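Compartment boxes with lids: do they really stop small bits migrating?

Posted in Storage and Sorting

Kenna Rankin

I've been told by three different people this year that I need one of those clear plastic compartment boxes for my sewing and repair odds and ends. Snaps, hooks and eyes, bra sliders, machine needles, the tiny screws from the sewing machine plate. At the moment they live in jam jars and I tip the whole jar out on a tray when I want something.

My trouble is that I've owned this sort of box before. It was a Florketti, bought at the market in Skitorcombe, and it was sold as "spill-proof". I carried it up the stairs by one end and when I opened it every compartment had a bit of everything in it. The dividers simply didn't reach the lid. I spent an evening picking size 6 snaps out of size 8 snaps and then I gave the box away.

So before I spend money again:

Do any of them seal properly between one compartment and the next, or is it always a bit of a cheat?

Are the latches any good after a year? Mine went white at the bend and I didn't trust them.

Is there any point in the smoky grey ones? I'd have thought the whole idea was to see what's inside.

I don't want a cabinet with drawers, I haven't the wall for it. And please don't tell me to label the jars. I have labelled the jars.

Mondach

Get the drawers. You'll thank me. I have 30 of them over my bench and never lose a thing.

Kenna Rankin

Thanks, but see above about the wall.

Othmane Hamdy

I'd be as doubtful as you are about "spill-proof". I fix sewing machines and overlockers for people and I've been through a fair few of these boxes, dear and cheap. I have yet to meet one where I'd turn it upside down full of small screws for a bet.

On the sealing. What you want to know is how close the tops of the dividers come to the underside of the lid, and you can't tell that from the picture on a website. Take it off the shelf in the shop, shut it, and look in from the side at eye level. If you can see daylight over the walls, a flat thing like a snap will slide across. If the shop lets you, drop a needle in one corner compartment, shut the lid and tilt it. I've had some funny looks doing this but it takes ten seconds. Check the lid for bowing too. A long lid held at two points can lift in the middle, and then it hardly matters how tall the walls are.

There are boxes with a foam sheet in the lid. They work while the foam is new. Mine took a set of the divider lines after one winter, and then the pins started getting under it.

Removable dividers are the worst for migration in my view. The slots they slide into are a gap all the way down, and a needle will find it. Moulded-in walls can't be shifted when you change your mind, but nothing goes through them. Most adverts will tell you adjustable is the better buy. For wool or cotton reels it might be. For anything thinner than a matchstick, no.

On the latches. The white line at the bend is the plastic tiring, so you were right not to trust them. The ones that last longest for me are separate pieces that clip on to a pin, and you can sometimes rob one off an old box. Open them with your thumb right at the tip, and don't let the box hang from them. I'd also carry it flat in two hands, which I know is boring advice, but your stairs story is how most of mine went wrong as well.

On the grey. I agree with you up to a point. A light tint is fine on a white table or on a sheet of paper, you can make out the compartments well enough. On a dark worktop or in the bottom of a cupboard you end up opening the lid to look, and then you might as well have had a biscuit tin. Black snaps in a grey box are a pain wherever you put it.

One more thing, on size. People buy the biggest one and then it's half empty and everything rolls about. Fewer, fuller compartments behave better. I'd start small and see whether you still like it by February.

It's a tinted one I'd have you look at, on a white top, to judge the colour for yourself:

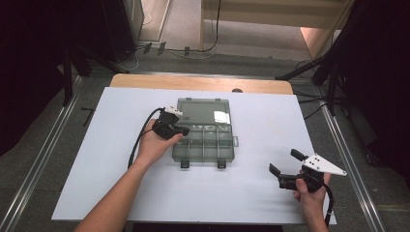
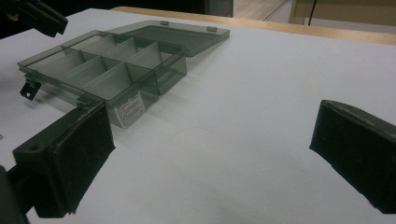
Smoky grey organiser box on a white surface: lid closed in the first, lid open and laid back in the second.

In the open one you can see the long divider down the middle and the short ones across it, so six compartments. It's a shallow tray as well, and I'd count that in its favour for snaps, because you can get a fingertip to the bottom. I can't tell you from a photo whether it keeps needles where you put them. Do the tilt test.

Kenna Rankin

That's more use than anything I've read on the shop pages, thank you. The tint is lighter than I'd pictured. Still not convinced about needles, so they can stay in their paper packets and I'll try a small one for the snaps and hooks. I'll take a needle to the shop and get some funny looks of my own.

Carnegie

I put a folded bit of kitchen roll on top of each compartment before shutting the lid. Looks daft, costs nothing, and I've had mine in the car boot without a mix-up. Wouldn't pay extra for any of the fancy ones.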